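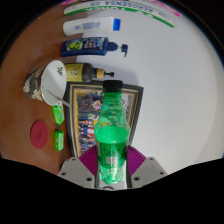
Week six: picking up bottles

We meet in the back classroom at Vallumley after the day classes let out. I joined the robotics club in November, mostly to learn some wiring, and ended up in the gripper group with Lakshmi Poojary and Abílio Arruda. Our project is a hand-held gripper with a camera on it. You carry it around, grab things, and the recordings go toward teaching an arm to do the same grabs later. The arm is on a bench across the hall and is not working yet.

This week was bottles. I had thought bottles would be easy after the trouble we had with packets and spoons. The clear green one took up most of my evening. You can see through it, the liquid inside is nearly the same color as the plastic, and the only part that stands out well on video is the black cap. Abílio wants to see whether the label helps. My guess is that it will if we always come in at the same height, and I do not always come in at the same height.

The soft purple pads are the second set we have tried. The first set was stiffer and left the bottle turning between the fingers whenever I tilted my wrist. These have ribs and they bend around the side of whatever they are holding. Lakshmi printed them over two nights and says the next pair will be a little thinner near the tip.

Our rule for a good recording is simple. Reach, close, lift, put it back, open. If you bump something else on the table, it goes in a separate folder. I recorded 89 grabs and 31 of them are in the separate folder. Most of those were the pump bottles in the row behind – the left finger swings wider than I expect, and I catch a nozzle on the way out.

A few notes for myself:

Close slower. A fast squeeze moves the bottle before the pads settle.
Keep the elbow in. The view swings a lot when I reach with a straight arm.
Change the order of things on the table between sets. I forgot this twice.
Tighten the screws on the finger plates before starting.

The club meeting on 11 March 2019 is when each group shows what it has. We said we would bring 165 good recordings of bottles, and between the three of us we are a bit short. Abílio is taking the gripper home for a few days to work on the trigger, which sticks. After that it is my turn again, and I want to try the squeeze tube.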